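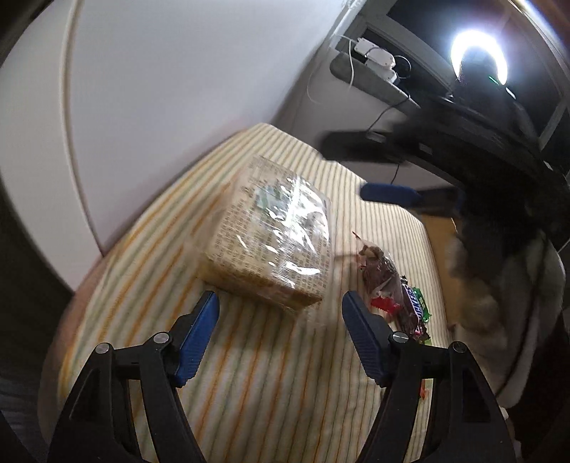

Hi all, and thanks for bearing with me on this one - I know the spring update was due in March and it's now well into April!

So, the Flomance bedding drive. We set out to get full sets (sheets, a blanket, a pillow, a towel) to 80 households in Drendamska, and as of this morning 65 have theirs. I'm really pleased with that, given how the roads were in February. Most of the remaining homes are up on the Pîrvu side, where the van can't turn around, so we've been making 2 trips a week with a smaller car and it's slow going.

Money first, as you asked. Your grant has covered all the blankets and most of the sheets. Fuel is running over what I budgeted, and I've moved a bit across from printing to make up for it (I hope that's OK - shout if it isn't). Grorard agreed to hold their towel price until June, so I'd like to put in the last order before then.

One thing I got wrong was pillows. I ordered one size for everybody, and 24 of them were too big for the kids' cots. The store took them back and the swap should be here by the end of the month.

Next up is the Pîrvu road, then the follow-up calls. I'll send the receipts over with the May report.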